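Equipment review: the Postma tabletop arm in the Hiltberg assessment room

Prepared by Carmela Calvo, Workplace Services, with contributions from Nhàn Võ and Vinh Từ

The Postma arm was placed in the Hiltberg assessment room in January so that staff could judge whether tabletop handling work might be shared between people and a machine. The present review covers its suitability for that work and its effect on the working day of the five members of staff assigned to it. Purchase terms are dealt with separately by the Zuvodberg office.

The work is light but exacting. A table is laid with ordinary kitchen things and toy food, the arm is set to a handling task, and a member of staff observes and records the outcome. Before the arm came into use, the same handling was done by hand throughout, and staff had reported tired wrists and loss of attention towards the end of a session.

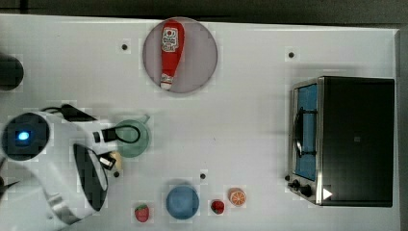 Setting out the table remains a job for people. Uyên Trình, who drew up the room's working instructions, found that a new member of staff needed three supervised sessions before being able to prepare the table and start the arm without help. We consider this reasonable. The written guide supplied with the arm was less satisfactory. Its section on restarting after a stop is spread over several pages and had to be rewritten locally, and the index refers to a chapter that our copy does not contain.

During the review period the room logged 475 handling attempts. In 13 of these a member of staff stopped the arm before the task had ended, in most cases as a precaution. No injury was reported. The stop control was well placed and staff were confident in using it, though two colleagues asked for a second control on the far side of the room, and we support that request.

Small, open items call for the closest supervision. A mug has a handle and a rim to be allowed for, and anything placed inside it alters what the fingers may touch on the way down. Staff are therefore asked to watch the gripper itself at these moments and to leave the record sheet until the arm has withdrawn.

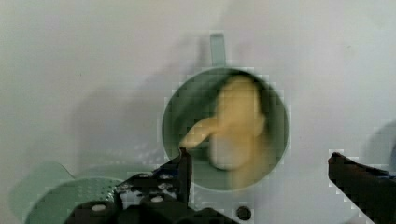
The change most often mentioned in interviews was one of pace. Work which used to follow the rhythm of the person doing it now follows that of the arm, and the periods of waiting are too short for other duties. Josefina Tapia described the afternoon sessions as "quieter on the hands and harder on the eyes". Her section has since moved to shorter turns at the table, with a change of person at the midpoint, and reports an improvement.

There was also some concern about grading. Observing, judging and recording are not named in the existing job descriptions, which still refer to manual handling. Management has agreed that the descriptions will be revised and that no post will be regraded downwards while this is done. The review group asks that the revised text be shown to the staff concerned before it is adopted.

By way of comparison, the Zeden unit tried earlier in the same room was faster between tasks but noisier, and conversation beside it was difficult. The Postma arm allows two people to speak at a normal level, and new staff benefited from being able to put questions during a session.

The arm is recommended for continued use at Hiltberg, subject to the second stop control being fitted and the restart instructions being reissued. It is not recommended for unattended use. Comments from staff at either site may be sent to Vinh Từ, who holds the session records.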